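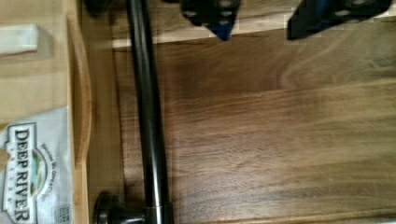 Six Hours Under the Hill at Skandgate

I have wanted to see a dark matter detector since I was about fourteen, so when the open day at the Skandgate underground laboratory came up in July I booked within minutes of the list opening. 60 places, one day a year, sturdy shoes required. I got one of the last.

You start at Flernside, where a minibus picks you up outside the old railway station at quarter to eight in the morning. We were split into groups of six. Mine had a retired chemistry teacher, two sisters from Wuvcombe who do amateur astronomy together, a sixth-former with a very full notebook, and a man who slept all the way up the valley and then asked the best questions of the day.

The lab is 383 metres below the surface, in a worked-out part of a salt mine. The lift takes longer than you expect and it rattles, and your ears pop twice. Then you step out and it is warm! I had packed a fleece and carried it around my waist until teatime. The walls sparkle a bit where the lamps catch the salt, and if you lick your lips you can taste it.

Our guide was Jalen Tillman, who has worked on the Zein detector since it was a drawing. He began by asking us to hold out a hand, palm up. On the surface, he said, a cosmic ray muon goes through your hand every second or so. Down in the lab you might stand there for days waiting for one. All that rock is a roof, and it keeps out the particle rain so that the detector can listen for something much quieter.

What it listens for is a single flash. Zein is a tank of liquid xenon with light sensors at the top and bottom, sitting inside a much bigger tank of very pure water. If a dark matter particle ever bumps into a xenon nucleus there should be a tiny blink of light, followed by a second one as the freed electrons drift upwards and reach the gas. The gap between the two tells you how deep the bump happened. I had read this in books several times and never properly got it until Jalen did it with a torch and a stopwatch.

You can't see the xenon, of course. You see the outside of the water tank, a staircase, a great many cables and a whiteboard that someone had labelled DO NOT WIPE in three colours. I loved it. There is a small window into the clean room, and we took turns at it while a woman in white overalls cleaned a bolt for far longer than I have ever cleaned anything.

After lunch (cheese rolls, very welcome) we had a talk from Sebastián Cisternas, who looks after the data. The last run lasted 1231 hours. I asked whether it was disheartening to run for that long and find no dark matter, and he looked really puzzled by the question. Every quiet run rules out another set of ideas about what the stuff could be, and somebody's favourite theory gets a bit more cramped. He then showed us a plot with a curved line creeping downwards over the years, each team's result a little below the one before, and you could tell he was proud of his bit of the line.

The sixth-former wanted to know what happens if they never find it. "Then we'll have built a very good thermometer," said Jalen, and Sebastián threw a pen at him.

A few practical notes if you fancy going. Eat a decent breakfast. Glasses are fine under the safety goggles, but contact lenses dry out in the salt air. There is one toilet underground and you have to ask for it. Phones have to be left in a locker at the top, so bring a paper notebook if you like writing things down. Booking for next year's day opens in spring through the Skandgate visitors' page, and the bus from Flernside is included.

We came up at ten to five, blinking, and the sisters from Wuvcombe stood in the car park with their palms held out, counting under their breath.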